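Learning to walk slow again

2025-11-14

Quick one tonight, the rice is on. People have asked how the knee is going so here it all is in one go and then I can stop typing it out in messages.

Short version: getting there. Long version: ugh.

Out and back again, asphalt and green grass beside it. 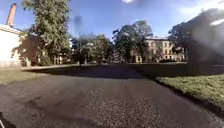
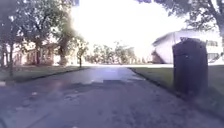
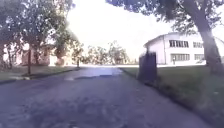

Aurora Sequeira wrote under my last post that I should quit treating rehab like a training block, and that her own knee only came good once she stopped writing down every session and started going to bed earlier. Which annoyed me for a whole day. Then I looked at my notebook. Every page had a number circled and a grumpy face next to it.

So the notebook's gone in the drawer. Mostly. I still write down the stairs because the physio wants to know about stairs.

For anyone new: I tore the meniscus in February, stepping off a ladder. Not even a tall ladder. Was getting the Christmas box down (yes, in Feburary, don't start). Felt a pop, sat on the hall floor, ate a biscuit out of my pocket, rang my sister. Surgery after that, then crutches, then the long boring bit, and I am still in the long boring bit.

What I'm doing now, because somebody always asks:

Walk every morning, flat ground only. Stop at ten minutes if it's grumbling. Keep going if it isn't.

Heel slides on the lounge room floor, 2 lots, while the kettle does its thing.

Step-ups on the bottom stair. 3 lots. Hate these. Hate them with my whole heart.

Ice after. I was using a bag of peas but it split all over the couch and I'm still finding them, so now I've got a proper Fellik wrap with the velcro. Velcro's already going furry. Fine for the money.

Shoes. This is where I went a bit silly. Bought the Pimar ones with the big squashy heel, everyone raves about them, felt like walking on a mattress and my knee wobbled all over the place. Back they went. Wearing my old flat pair and they're fine. I could have kept my money and bought a nice dinner.

The head stuff is harder than the knee stuff. I used to run. Not well, not far, but it was where I put everything. Bad day at work, go for a run. Fight with mum, go for a run. Now it's bad day at work, go for a stroll with your hands in your pockets while people with prams go past you. First few weeks I came home crosser than when I left.

Imani Mbwambo lent me a stack of audiobooks and that helped a lot. I'm on the second one about the shipwreck. I only let myself listen when I'm out walking so there's a reason to get my shoes on. Twice now I've gone the long way home to finish a chapter, which I suppose is the point.

Also I talk to people now?? Used to go past with my head down. There's a bloke with a very old greyhound who does my same speed and we've got a whole thing going about tomatoes. His are miles ahead of mine. Mine have got something on the leaves, brown spots, curling at the ends. He reckons too much water. Anis at the nursery reckons not enough. So I'm just leaving them be and hoping.

Bad patch a couple of weeks back. Carried the shopping up in one trip like an idiot, whole knee puffed up and I had to sleep with it on a pillow. Panicked, rang the clinic, they fit me in the same day which was good of them. Nothing torn. Just cranky. Told to back off and do the boring stuff. Always the boring stuff.

Next appointment is the one where she decides if I can try a jog. A jog meaning one minute, then walk, then one minute. I've been pretending I don't care and I've already picked out the socks.

Oh and the soup recipe, sorry, I keep forgetting. It's Chege's, not mine, so I need to check he's ok with me putting it up. It's basically lentils and a scary amount of garlic. Will post it when he writes back.

Rice is boiling over, gotta go. If you've had the same op and got back to running, tell me how long it took you. Unless it was years, in which case maybe wait till I'm in a better mood.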